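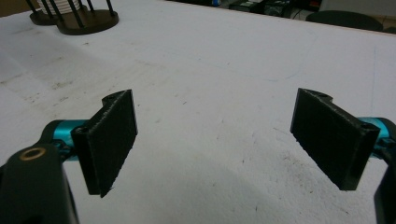

Slide 1. Sorting paper cups for fiber recovery

Speaker: Hongjun Yu. Notes as revised 7 Jan 2022.

Open with the scope. The talk covers single-use hot drink cups collected at the Gritau and Clukow depots and baled at Zoltham. Cold cups, lids and sleeves are left out. Define "cup stock" here: bleached board with a thin plastic lining on the inside face.

Slide 2. Why cups are a separate stream

The lining keeps the board from breaking down in a standard pulper at the usual dwell time. Mixed with office paper, cups leave the drum half-pulped and go out with the rejects. Pulped alone, with a longer dwell, the lining peels off in sheets and can be screened. Mention that the fiber is long and worth the trouble.

Slide 3. December figures

Intake for the month was 2,340 kg. Of that, 300 kg was rejected at the first check, mostly for liquid left in the cup. Target bale weight is 80 kg. Pause for questions on the reject figure; the Tomoana site will ask how liquid is measured. Answer: bags are weighed before and after draining.

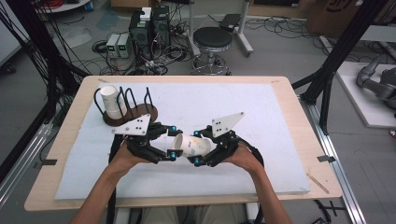

Slide 4. Presentation on the belt

Lining detection works on the inside wall, so the position of the cup matters. An upright cup shows the sensor its rim and little else. A cup on its side, like the white one on the slide with its mouth to the left, gives a line of sight into the opening if the sensor is set on the same side. Printing on the outer wall, such as the faint green and brown marks on this one, is ignored by the sort logic. Nested cups remain a problem and are split by hand.

Slide 5. Next steps

Zoltham will run a trial lot of 1,000 kg with the drain step moved ahead of the scale. Clukow keeps the present order as the control. Both report moisture by bale. Leave the contact sheet up during questions. Spare copies of the bale spec are in the blue folder.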